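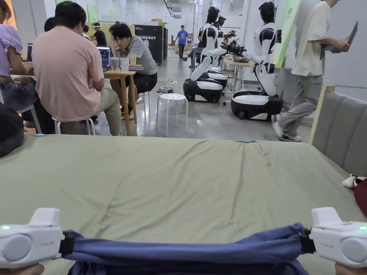
Tellstead Good Practice Guide for Hand-held Gripper Work, second edition
Reviewed January 22, 2026

I've been doing gripper sessions for a fair while now (bedding mostly, some kitchen stuff, one very long week of socks) and I've worked under four different sets of house rules. Some were a page stuck to a door. One was a chat thread. So when Wieczorek told all of us we'd be switching to the Tellstead guide, I was quite pleased, and then I saw it was 200 pages and I was less pleased.

I've lived with it since the start of January, so I think I can give it a fair go.

First, what you get. It's a ring-bound book with a set of wipe-clean cards in a pocket at the back. The cards are the best thing in the whole package and I'd have paid for them alone. One side is the start-of-session check, the other is the reset. Straps, lights, battery, bed markers, floor. You go down it with a finger and you're done before the kettle has boiled. Our old checklist at Ploltholm had the strap check after the first recording, and I still can't work out who thought that was a good order.

The section on cloth is very good. It wants both grippers closed and both lights green before you lift anything off the bed, and it wants the ends held with a bit of slack between them, then brought to tension slowly. I'd been snatching at it for months! My wrists are much happier. It also says to stick your tape marks on the bed before the first take and leave them alone until the last one, even when you're sure you could put them back in the same spot. I was sure I could. I had a go at home with a tea towel and the kitchen table, and no, I couldn't.

There's also a nice bit about creases. A sheet that's been worked on all morning gets wrinkly, and the guide says leave it, and only pull it flat if the task card asks for a flat sheet. I had a colleague at my last place who ironed between takes. The guide would have saved her a lot of bother.

Now the shared room chapter, which is where I start to grumble. It's plainly written for a place with one bed, one operator and a door that shuts. My room has people at laptops, people walking through with laptops, and wheeled humanoids parked a short way off from the bed. The guide's advice on walkways comes to half a page: keep cables out of them, tuck stools in, carry nothing that blocks your view of your feet. All sensible. But who moves the power strip if it belongs to the table next door? Do you stop a take when someone strolls past behind the headboard? It doesn't say. Our own answer is that you carry on unless they come within arm's reach of the bed, and we've pencilled that into the margin.

Drinks get one line ("covered cups only near equipment") and I'd have liked it to say how near. Ours is a room that runs on drinks.

The rules for working near mobile bases are better. Agree who's in charge of each robot before anyone powers up, say it out loud when an arm is going live, and don't lean on a base however tired you are. I like that it asks for a spoken warning even where there's a light or a beeper, as I'm often looking down at the bed with both hands busy and wouldn't spot a light if it was the size of a dinner plate.

Small moans: the index is poor. "Straps" sends you to page 86, and the strap drawings are on 112. The print in the tables is tiny. And the log sheet wants a session number of four digits, when ours had only got to 862, so we put a nought in front and hoped.

I looked at the Witosari handbook too before writing this. It's shorter and cheerier, and its reset routine is nearly the same, but there's hardly anything in it on cloth. For boxes and cups I'd go with Witosari. For beds, towels and clothes, get the Tellstead.

Four stars from me. It'd be five with a proper chapter on busy rooms, and I've sent them our margin notes in case they want them for the third edition. If you're buying for a team, get a spare set of cards, they wander off.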